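The Planner

Kolano, the new planner, had a list of 2871 ways to move a jar. I wanted one.

"It's confident," said the engineer.

"So was Tikari." That was the last one.
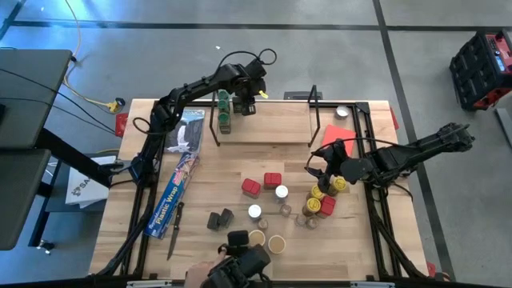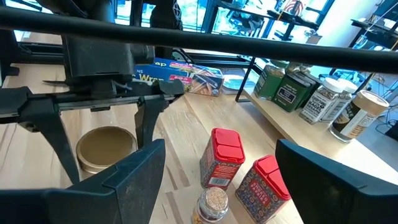
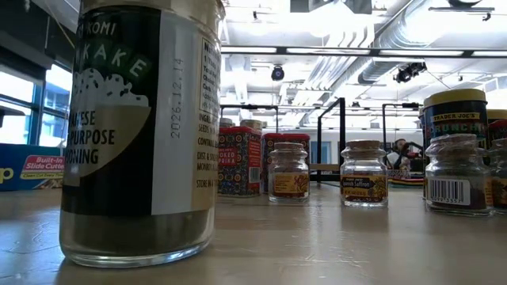
Tins, jars and a box of wrap, before the planner's opinion of them.

Kirkstead, August

It thought for nine seconds, then gave the paprika a score and the table a higher one.

"It wants to pick up the table," I said.

"That's a weighting problem."

I wrote down weighting problem, under the other 25.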